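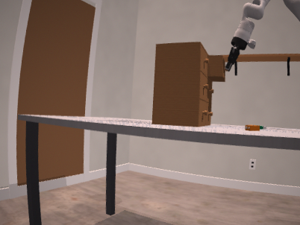 How to Fix a Sticking Wooden Drawer (Without Buying Half the Hardware Aisle)

4 min read

Most advice on sticking drawers begins with a product. Spray this, rub on that, peel off a strip of something slippery and the drawer will glide like new. I've tried a lot of it. Some of it works for a week. Before you spend a cent, find out where the drawer is rubbing, which takes ten minutes and which most guides skip.

I'm talking about plain wooden drawers that slide on wooden runners. If yours has metal slides with ball bearings, you have a different problem and you can stop reading.

Step 1. Empty it

All the way. A drawer stuffed with jeans will drag no matter what you do to it, and an overfilled one catches on the rail above. If it runs fine empty, you own too many jeans. Put half of them somewhere else.

Step 2. Check the floor

Put a level on top of the chest, side to side and then front to back. Old floors slope, and a case that leans can rack out of square and pinch the drawers. Slip a thin shim under the low foot and try again. I once watched Ju-won Nam plane down two drawers on a dresser that needed nothing except a folded piece of cardboard under one foot. Now those drawers rattle.

Step 3. Find the rub

Pull the drawer out and look at the sides and bottom edges under a strong lamp held low. You're looking for shiny patches, dark streaks or crushed fibers. If you can't see any, scribble along the edges with a soft pencil or chalk, slide the drawer in and out 4 times, and look at where the marks have smeared. Do the same on the runners inside the case. Feel for nail heads while you're in there. A raised nail will chew a groove in the drawer for years and everybody blames the humidity.

Step 4. Wait, if it's summer

Humidity does matter, though less often than people claim. Wood swells across the grain, so a tall drawer side can be tight in a sticky month and loose in winter. If yours only binds in hot weather, leave it until September or later before you cut anything. You can't put wood back. A dehumidifier in the room for a few days is a fair test.

Step 5. Sand a little

Wrap 80 grit paper around a flat block and work only on the marked spots, with the grain. Ten strokes, then refit the drawer. Repeat until it moves freely, then smooth the area with something finer. Don't sand the whole side to make it look even. It lives inside a box.

If the bottom edges are worn hollow, sanding will make things worse. Glue on a thin strip of hardwood to build the edge back up, let it cure overnight, and trim it to fit.

Step 6. Wax it

Rub plain paraffin or an old candle along the runners and the drawer edges. In-ho Yang, who repairs furniture for a living and has no patience for my experiments, told me to skip the special sticks. I bought two anyway. Nustby drawer wax went on nicely and lasted as long as the candle did. Lirkex glide tape started peeling at the front corner, right where the drawer lands. The Lirkex listing had 3,462 reviews when I bought it, nearly all glowing, and I suspect most were written the same afternoon the tape went on.

Skip cooking oil, and skip soap if you can. Oil goes gummy. Bar soap slides well at first but can draw moisture, which is an odd thing to invite into a swollen drawer.

If it still sticks

Measure the drawer corner to corner, both ways. If the two numbers don't match, the box is out of square and a joint has probably let go. Knock the loose corner apart gently, scrape out the old glue, reglue and clamp. Check the corners again before the glue grabs.

Also look at the bottom panel. A sagging one drags on the rail below and feels exactly like a tight side. Flipping the panel over often sorts it out.

Last updated Tue 30 December

Get new repair guides by email. Unsubscribe any time.

We use cookies to remember your settings. Accept | Manage

Contact | Privacy | © Detine Home Repair | Back to top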